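Flurka (grasp planner)

Flurka is a grasp planner, meaning the bit of software that looks at a thing and decides where a gripper's fingers ought to go. I've been using it since version 4, so take this entry as one fan's account! Solange Fagundes started it at Grodthorpe as a plug-in for Zernero, the older motion controller, and it grew into its own package once people wanted it without all the rest.

It works in two passes. The first suggests plenty of possible grips (50 by default, though I turn mine up), and the second scores each one for reach, clearance and how likely the fingers are to slip. See-through plastic is the hard case, as depth readings tend to go straight through it and land on whatever is behind.

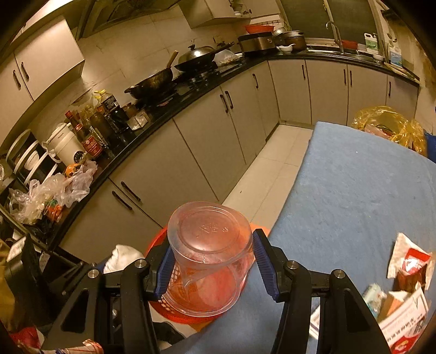

Version 19 came out in November 2023 and brought the rim finder, which hunts for a curved edge and builds the grip from that. I love it, but it's slow on crowded worktops, and it still muddles a tub with the basket it's sitting in (issue 423, if you fancy joining the moaning). Quintana, the viewer that comes with it, draws every rejected grip in grey, so you can at least see what it was thinking. Settings live in one plain text file, and the slip weight is the one to fiddle with first.

Contact the editors | © Grodthorpe Robotics Wiki | Back to top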